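Search this encyclopedia Go Search

Prinmont harbor water taxi
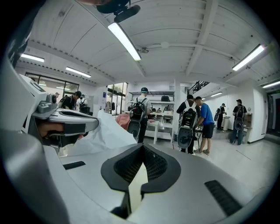
What is the Prinmont harbor water taxi? It is a shared small-boat service that carries passengers across Prinmont harbor, linking the old town quay with the Sterkutent shore on the far side.

The crossing takes 2 minutes at its narrowest point, a wonderful shortcut when the road trip around the head of the harbor can eat up 30 minutes in heavy traffic. Boats leave when full, and on busy mornings that means almost constantly!

History

Rowboats worked the crossing long before there was any fixed fare. The first motor launches came from the Le Roux boatyard, whose broad, low hulls proved so steady in the harbor chop that the same basic shape is still in use. The bus company objected strongly to the launches, and for one winter the city refused to let them tie up at the public quay. Skippers landed people on the fish steps instead (a slippery business at low tide) until a licensing system was agreed on the following May.

Operation

Licenses are issued to individual skippers, most of whom belong to the Udik cooperative. Udik runs the ticket booth, keeps the fuel dock and sets the order in which boats load. Bicycles ride free outside rush hour. Each boat flies a small yellow pennant when it has open seats, a delightful old custom that regular riders can read from well up the hill.

The landing on the Sterkutent side was rebuilt with a floating dock 60 feet long, so passengers now step straight across at any state of the tide. The older stone landing is kept for bad weather.

Route 378

Bus route 378 meets the boats at Sterkutent and continues to the hospital and the upper market. Transfers between boat and bus are sold on board, but only on the outbound trip.

See also: Prinmont fish steps; Le Roux launch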